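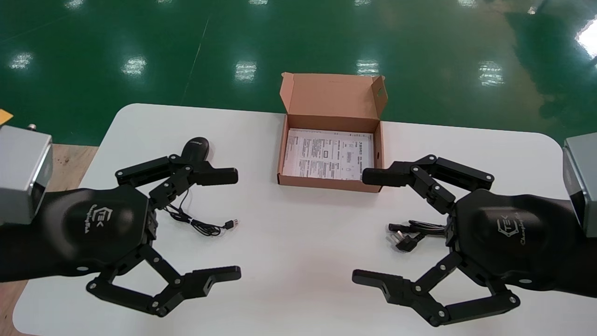
When a chief executive leaves "to pursue other opportunities," I have learned to wait a while before believing in the opportunities. Rüdiger Nolte left Heitmann in December with a statement of four sentences, three of them thanking him. The fourth said the board had complete confidence in the strategy. If the confidence was that complete, I would like to know why the man who wrote the strategy is clearing out his desk.

I don't know why he went. Few people outside the building do, and the ones who have called me with theories all had something to sell. What bothers me is how little anyone is expected to explain. Heitmann is a lender. It takes money from ordinary savers and hands it to small firms, and it has spent years telling both groups that it is the open one, the bank that picks up the phone. I phoned. I was sent the four sentences again.

The replacement is Lamduan Thongdee, who ran the commercial side at Irkano and by every account ran it well. I have nothing against her. I do have something against the way she was announced, which was the same morning, in the same release, with a quote about "building on strong foundations." A serious search for someone to run a bank takes months. Either the board had been looking for months while telling shareholders at the fall meeting that no changes were planned, or it hired the first good name that would take the call. Neither version makes me feel better about the other things the board tells us.

Edeltraud Voß, who chairs it, has been there a long time. She has now thanked three departing chief executives in nearly the same words. At some point the question stops being about the people who leave. A board that keeps picking the wrong person, or keeps picking the right person and then losing them, has a problem in its own chairs, and those chairs never seem to turn over at the same speed.

I put this to Gaetano Gentile, an old colleague who sat on two bank boards before he retired to grow tomatoes. He thinks I'm being unfair. Boards can't talk, he told me. There are contracts, there are lawyers, there are people's reputations, and a bank that airs its quarrels can find a line of customers outside by lunch. He's right about the lawyers. I am less sure about the line of customers. Most savers I know could not name the head of their own bank, and would be calmer hearing "we disagreed about how fast to grow" than hearing nothing and filling in the rest themselves.

And growth is my guess, for what a guess is worth. Under Nolte the bank opened 8 branches in towns that other lenders had given up on, Endham being the one I know best. It also promised 3000 small loans in its first year there and then quit mentioning the number. I have asked twice how many were made. The first time I was told the program was "ahead of expectations." The second time I was told expectations had been "refreshed." A shopkeeper in Endham applied for a loan to replace a freezer and waited 50 days for a no. I am sure there are happier stories. I would print them if the bank would give me one with a name on it.

Then there is Trasel, the payments company Heitmann bought into under Nolte and praised in every report until the latest one, where it gets half a line in the notes. Efe Dauda still runs it and says relations are excellent. Perhaps they are. People whose relations are excellent don't usually have to say so to reporters at seven in the evening.

What would I accept? A page, no more. Tell shareholders when the board began looking for a new chief executive. Tell them what Nolte is being paid to go, and what he agreed not to say in return. Give the Endham loan count, good or bad. None of that would hurt a soul or break a contract that should have been signed in the first place. Other industries manage it. School districts manage it, with worse lawyers.

Ms. Thongdee will get her honeymoon, as they all do. There will be a listening tour, and a photo of her in a branch, and a new slogan by summer. I would trade the lot for one straight answer in her first month, even a bad one. My own account at Heitmann has a little over 1000 dollars in it and I am leaving it where it is for now. I've written to Ms. Voß again and will report back if she replies with a fifth sentence.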